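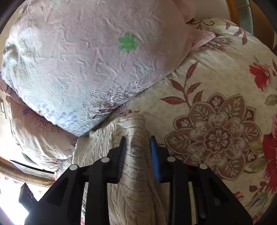

**Week 6 notes: what we saw at the Flistden open day (October)**

Read these before you write up the visit. The brochure calls Hladun a "household-ready folding system." Treat that as a claim to be tested.

What was on offer:

- 34 recorded folding attempts, of which the handout counts 32 as successes
- no definition of success anywhere in the handout
- one room, one bed, the same few garments

Ask what the two failures looked like. I did, and was told they were "edge cases." A sweater sleeve caught under a pillow is not an edge case in any bedroom I know.

The hand-held grippers deserve more credit. A person works them directly, so what you learn is how people handle cloth. Whether a robot can do the same with that data is a separate question, and Andesier's talk slid past it in some 40 seconds.
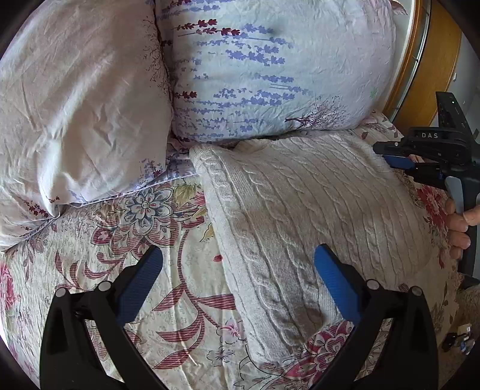 *Fig. 2. Jaws open over the bedding and a beige cable knit, second gripper at right.*

For your write-up, one page:

1. Pick one claim from the brochure and say what evidence would settle it.
2. What does a patterned sheet do to a vision system — help, hurt, or neither?

Upload to Indico by noon.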